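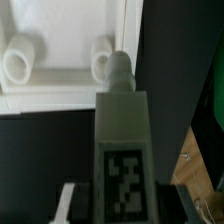 ## Moving the allotment water supply, a thread

**1/** We took on the second half of plot 60 at Garnby in spring. It came with no tap. The nearest standpipe is 80 paces off, past the compost bays, and I've been carrying cans all June.

**2/** Sunita Semwal has the plot next to ours and has been through all this already. Her advice was to collect from the shed roof first and worry about hoses later. Her shed is smaller than mine and she still fills a butt in one decent night of rain.

**3/** So I've put guttering along the back of the shed. The fall is 10 mm over the length. I set it with a string line and a spirit level, then did it again when I found the shed itself leans.

**4/** The butt holds 305 litres. It stands on slabs, high enough to get a can under the tap. I first had it on bricks and it rocked, so I took it all apart and started again.

**5/** Things I bought and didn't need: a second downpipe bracket, a filter sock, a brass tap. The plastic tap that came with the butt is fine. 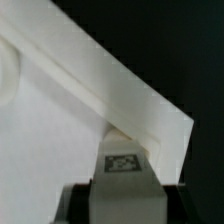
**6/** Things I didn't buy and did need: a lid that clips down. The one I've got lifts in the wind. There's half a paving slab on it for now, and I have to shift that whenever I want to look inside.

**7/** On watering itself. I do the beans and courgettes in the evening, at the base, one can between two plants. Potatoes get a proper soak once a week if it's been dry. Onions I've stopped watering altogether.

**8/** Renu Yadav asked whether it's worth it for a half plot. For me, yes. I was spending around an hour on cans each visit and now it's more like ten minutes. If your plot is next to the standpipe I wouldn't bother.

**9/** A couple of people asked about using it on salad. I don't. Roof water goes on the roots of things I cook. Lettuce and radishes still get tap water, which means I still walk to the standpipe, but with one can.

**10/** Next job is an overflow. When the butt fills, the water runs down the side and under the slabs, and one corner has already sunk a bit. I'm going to run a short pipe into the bed where the rhubarb is.

**11/** Will add to this when the overflow's in. If anyone at Garnby has a spare length of downpipe, I'm usually there after tea.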